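Manipulation Software Inspection Checklist, Shelf Cell 2
Muteswood Test Site. Controller: Stetari, build 1064. Saturday, August 15, 2020
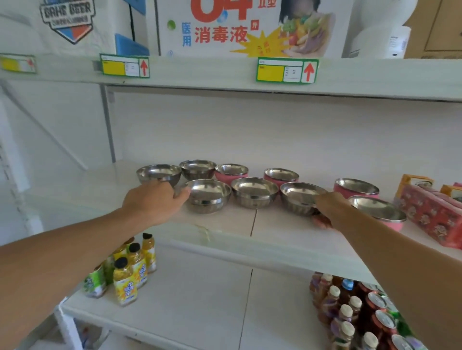
Söderlund notes that items 3 and 4 should be inspected before any bimanual run, as a planner started on an old shelf model will still report a valid path.

1. Emergency stop halts both arm controllers. PASS
Comment: Tested from each station.

2. Joint torque limits loaded from the signed file. PASS
Comment: File matches the release copy.

3. Shelf model in planner agrees with the installed shelving. PASS WITH REMARK
Comment: Upper shelf clearance is 63 mm less in the model than measured. The error is on the safe side. Correct by September.

4. Perception reports polished steel bowls with stable poses. FAIL
Comment: Depth values drop out on reflective interiors. Rim estimates for steel bowls shift between cycles; those for pink-walled bowls do not. Mumex to supply a revised filter.

5. Arm-to-arm collision check active when both hands grip at the same shelf level. PASS
Comment: Check remained active for all 4000 planned paths in the replay set.

6. Watchdog stops motion when perception data is older than 900 ms. PASS

7. Bottles and cans on the lower shelf entered as obstacles. NOT COMPLETE
Comment: Cans are merged into a single block. Acceptable for reduced speed only.

8. Logs written and time stamped for both arms. PASS

Disposition: Reduced speed operation permitted. Full speed withheld until items 4 and 7 are closed and reinspected.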